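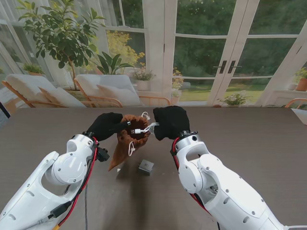 By Rafsan Saha
Student project report, Negash household robotics course
11 March 2020

Can a robot put your charger away yet?

My project question was whether a two-armed machine can do the small, boring chores that fill up a day at home. I picked packing a phone charger into a drawstring pouch, a job I do half asleep every morning. It sounds like nothing, and it kept me busy for most of the term!

What the chore asks for

One hand has to keep the mouth of the pouch open while the other feeds in the cable, plug end first. The power adapter waits on the table and goes in after. The pouch is the hard part. Cloth has no fixed shape, so the opening you aimed at a second ago may have folded over by the time the plug gets there - and the drawstring loves to get in the way. Our arms wear soft covers on their grippers, which I liked a lot for holding cloth. You give up some sharpness at the tips, but the fabric stays put much better than it did with bare plastic in our early practice.

How I tested it

I ran 75 attempts with the control program we call Cliltitz. Each attempt had a limit of 3 minutes. I called it a success only if cable and adapter were both inside the pouch at the end, with no help from me. The program learned from 2,490 short recordings of people steering the arms by hand through the same chore. Recording those was fun for the first hundred and a real test of patience after that.

Results

The robot finished 15 of the 75 attempts. I was thrilled with the first one and probably scared the people next door. Most failures came from the cable: it bent against the rim, or slid in and then sprang back out when the gripper let go. The adapter went better because it is stiff and keeps its shape, though turning it to a good angle took many tries. Its smooth sides leave little to hang on to, and the prongs can snag on cloth if they lead the way.

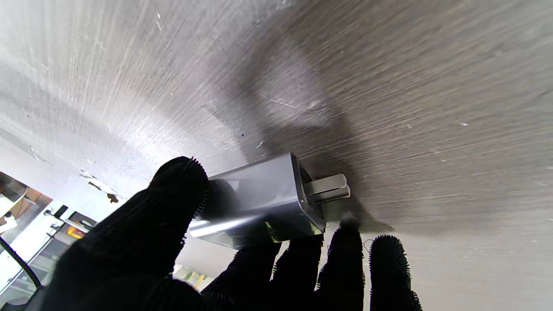 Griltilholm, who read my draft, thought the pouch was too kind a test and asked what would happen with a stiff zippered case, where the machine would also have to close the thing. I think that is fair. My attempts stopped before the drawstring was pulled, so the chore as a person would do it was never fully done.

So, can machines do this yet? Sometimes, slowly, with a person close by. For a shop packing orders all day I would say no for now. At home I would still be faster with one hand and a piece of toast in the other, but I came away more hopeful than when I started. In May I want to add the drawstring step and try a thicker cable.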